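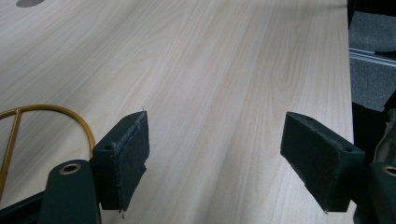 Leave the table alone

Every flat surface in this country is under attack and I'm tired of it. Bowls. Runners. Trays with three candles on, and you're not allowed to light the candles. A tray! On a table! A flat thing to put on a flat thing so you can put flat things on it.

I want to speak up for bare wood. Pale, plain, grain showing, nothing on it. I've been on about this at home for weeks so now it's your turn.

Started in February, when we had the pipe go under the kitchen sink and everything had to come off everything. The dining table got cleared in one go into a washing-up bowl and two carrier bags. Post, mostly. A dead torch. A Kwok catalogue I have never ordered from and never will. When it was done I sat down with a tea and looked at the grain for the first time in years — long lines going off at a slant, loops in it like a map of hills. I'd owned that table for 11 years. I could not have told you which way the grain went.

And then of course we put it all back. Took less than a day.

People say a bare table looks cold. My neighbour Lorna Dizon says it, she says it looks like somebody's moving out. I like Lorna and she is wrong. What looks like moving out is a pile of unopened letters with a satsuma on top. A bare table looks like somebody might be about to do something. Cut out a dress pattern, roll pastry, have a row over a jigsaw. You can't do any of those with a fruit bowl in the middle, well, the row you can.

The other thing they say is that it's easy for some. Small flat, two kids, one table, where's it all meant to go? Fair. I grew up like that. Six of us and one table and my mother cleared it every single night, down to the wood, wiped, dry cloth after. It wasn't tidy elsewhere, God no. The chair by the door was a disgrace. But the table was clear and in the morning you came down and there was room for your elbows. I think that did more for us than any storage unit would of.

So I'm not arguing for tidy. I want that said loudly. I can't stand the tidying people, the ones with the matching tubs. Vanderleia Damasceno lent me a book by one of them and I got as far as folding socks into thirds. Be as messy as you like. Have a drawer that won't shut. Have a terrible cupboard, ours has an avalanche in it. Just keep one surface.

Now, materials, because somebody always wants to fight about this. Real wood or the thin stuff over board. I don't care. I used to care. I was a horrible snob about it, went round knocking on things in shops. Then Kamarul Halim, who fitted our worktop and has a lot more right to an opinion than me, told me half the tables people stroke and sigh over are veneer and they can't tell and why should they. A good pale finish with a soft shine on it is a nice thing to sit at. If it takes a hot mug without crying, so much the better. Ours doesn't, there's a ring.

Which brings me to marks. Leave them. Scratches, rings, the dent from when the mincer came off. I've seen people put a doily over a ring and then a plant on the doily to explain the doily, and there you are, you've lost a third of the table to one cup of coffee.

Same goes for desks with the hole in, the round one for cables. My sister hates hers, has a succulent parked over it. It's a hole! Put a wire down it or don't! Mine has had nothing down it since we bought the thing and it's doing no harm to anybody.

I'll give the other side one thing. Salt and pepper. Müzeyyen Kurtuluş, who I used to share an office with, argued me round on that years ago and I still think she had it right, you can't be getting up for salt. Salt and pepper can stay. She then tried for a napkin holder and I said no.

What gets me is that we're being sold the clutter as the cure for feeling a bit bare. I was in Oretti the other week for a lampshade and there's an entire aisle now called Table Moments. Twenty quid for a wooden bead chain. You don't hang it, you don't wear it, it lies there. I asked the lad what it was for and he said styling. I counted 8 kinds of tray and gave up and forgot the lampshade.

And they go on fast and come off slow, these bits. Nobody throws out a bead chain that cost 20 pounds. It goes from the table to the windowsill, windowsill to the bathroom, and there's roughly 100 of them in every house in Fendumton by now, gathering fluff.

My aunt, in her last place, had a little table by the window with not one thing on it. Morning light came across it in a band and she'd sit there with her hands flat on the top. I asked her once did she want a plant for it. She said what for, I'm using it.

Clear yours tonight. Put it all on the bed if you have to, you'll be made to deal with it by bedtime. Wipe it, dry cloth after. Then leave it till breakfast and see how you get on. Salt's allowed.

October 2022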